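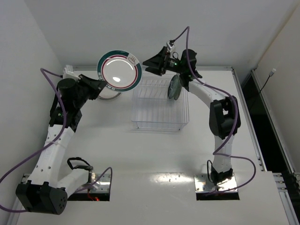

A white plate with a teal rim, held above the rack on the test table.

Kestden Wire Dish Rack: Product Review
Prepared by Sunita Montoya, Household Goods Review Desk
October 29, 2023

Summary of findings

The Kestden wire dish rack is a countertop drying rack intended for households and small staff kitchens. It holds plates upright between wire dividers, takes up a modest amount of counter space, and drains well when set on a level surface. Our reviewers recommend it for dinner plates, side plates, and saucers. We do not recommend it as the only rack in a kitchen that washes many deep bowls or large pans by hand.

Overall rating: 4 out of 5

Basis of the review

The rack was purchased at the regular retail price. It was used daily for 30 days in August in the second-floor staff kitchen, and was then moved to a table for a series of loading trials. Ryota Amano supervised the kitchen period and kept the written record. Urszula Szulc carried out the cleaning and rust checks. No sample was accepted from the manufacturer, and Kestden was not shown this review before publication.

Two other racks were used for comparison: the Gama Compact and the Ďurica folding rack, both of which have been reviewed by this desk in the past.

Plate loading

Loading is the strongest feature of the product. The dividers are spaced so that an ordinary dinner plate drops into its slot and stays there at a slight backward lean. Plates with a raised foot sit as securely as flat ones. Café-style plates with a wide colored rim, which tend to be heavier at the edge, stayed upright in every trial.

Small plates require more attention. A saucer or dessert plate will stand in any slot, but it sits low and can tip toward its neighbor if the slot in front is left open. Reviewers found that grouping small plates at one end solved the problem. The instruction leaflet does not mention this, and it should.

Removing a plate from the middle of a full row is easy. The wires are smooth and the plate lifts straight up without catching. On the Gama Compact, the same action often pulled the next plate along with it.

Bowls, cups, and pans

Shallow bowls may be placed at an angle across two slots. Deep bowls cannot be, and must be turned upside down on top of the wires, where they block the plates underneath. Cups may be placed along the side, although there are no pegs to hold them. A heavy skillet will fit if the rack is otherwise close to empty – a condition that few kitchens will meet after dinner.

Ea Lauritsen, who cooks for a large household and took part in the kitchen period, rated the rack highly for plates and poorly for everything else. The remaining reviewers gave similar scores.

Stability and drainage

The rack did not slide on a smooth white tabletop during loading, including when plates were placed at one end only. The feet leave no marks. On a wet counter there was slight movement, corrected by drying the surface first.

No drip tray is supplied. Buyers will need to place the rack beside a sink or purchase a tray separately. The Ďurica rack includes a tray at a similar price, and this difference accounts for most of the point deducted from the overall score.

Cleaning and wear

The wires may be wiped down with dish soap and a soft brush. Mineral spots appeared at the wire joints in the second week and came off with vinegar. No rust was found at the end of the kitchen period. The welds remained sound, and none of the dividers had bent. We are unable to comment on wear beyond this period, and a follow-up inspection is planned.

Storage is a minor concern. The rack does not fold, and it will not fit into a standard base cabinet with a center shelf. Kitchens that need to clear the counter each evening may be better served by the Ďurica, despite its looser slots.

Points in favor

Plates stand securely and lift out cleanly
Smooth wires with no rough ends
Steady on a dry, level surface
No rust during the review period

Points against

No drip tray
No pegs for cups
Poor fit for deep bowls
Does not fold

Recommendation

The Kestden rack is suitable for kitchens in which plates make up most of the hand washing. Readers with mixed loads should consider the Gama Compact, which is less pleasant to unload but has a proper place for cups.

Questions about this review may be addressed to Bilal Chamoun, Reader Correspondence. The Bison two-tier rack is now under review, and the results will be published on this page.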